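Robot Test Reviewer, Navigation Faults (fixed term)

Brukeck is looking for a reviewer to join the Prera team from June. Prera is our indoor delivery robot. In simulated trials it has been losing its position and stopping too close to walls and door frames. We logged 371 of these faults in the last test round, and the release is on hold until we know why.

You will go through the recorded camera views and note what the robot had to go on when it failed. Many show very little, such as plain stone tiles and the joints between them. 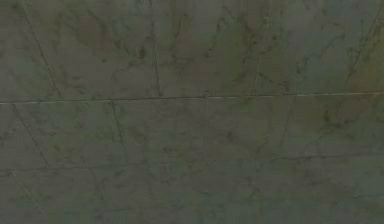 What you will do

Review more than 59 runs a week and sort each fault by cause. Views taken very close to a surface take longest.
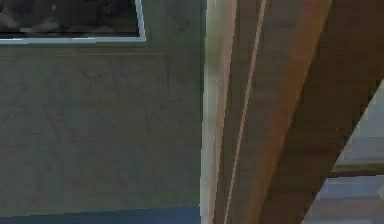
You will write up each fault in plain words and pass anything that could injure a person to the safety lead the same day.

What you need

Patience, clear writing and 3 years in testing or inspection. Coding is not required.

To apply, send a CV and a short letter to Najwa Farah at our Clalmont office.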